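Filed under: Photography Education / Field Teaching / Working Papers

4. Contrast Control and the Claims Made for It

4.1 What the workshop leaders say

The literature on teaching landscape photography leans heavily on testimony. Mersha's survey of workshop handouts collected 172 statements about tonal control, and nearly all of them came from people who were selling instruction in it. That does not make them wrong. It does mean that a sentence such as "masking brings out detail the eye remembers" should be read with care, and we could find no handout that said how anyone had checked.

The Plorness method is the most often repeated. Students are told to make two exposures of a high-contrast subject, one for the shadows and one for the bright parts, and to blend them through a soft mask. The Radammont method does the same job with a single file and a curve. Supporters of each describe the other as crude. We printed from both and had trouble telling them apart at normal viewing distance, which was not the result either camp had led us to expect. 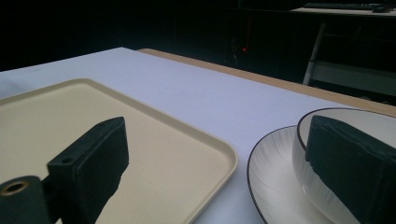 Figure 4. Cream-colored tray, white plate and white bowl on a pale tabletop, with a nearly black background.

Part of the trouble is that the word "contrast" is used for several things at once. Gashaw separates overall contrast, meaning the distance from the darkest to the lightest tone, from local contrast, meaning the difference between neighboring tones. Most workshop leaders slide from one to the other inside a paragraph. A student who asks for more contrast in a canyon wall may be shown a technique that lowers the overall range and raises the local one, and will go home pleased without knowing which change did the pleasing.

4.2 The Weven comparison

The one test that is regularly cited took place at Weven, where students judged prints made with and without masking. It is usually reported as a clear win for masking. We are less sure. The masked prints were made by the instructor and the plain ones by the students, so skill at the printing stage was never held steady. The judges also knew which wall held which set. Chu, the lab that made the paper profiles, changed them partway through, and the report dated 7/19/18 gives this a footnote and no correction.

A second round was promised for October. If it was held, we have not been able to find the results, and two written requests went unanswered.

None of this shows that masking fails. We use it ourselves on some files. Our complaint is with the size of the claim. Until the same person prints both versions, and the judges are kept from knowing which is which, the Weven numbers tell us mainly that an experienced printer makes better prints than a beginner does.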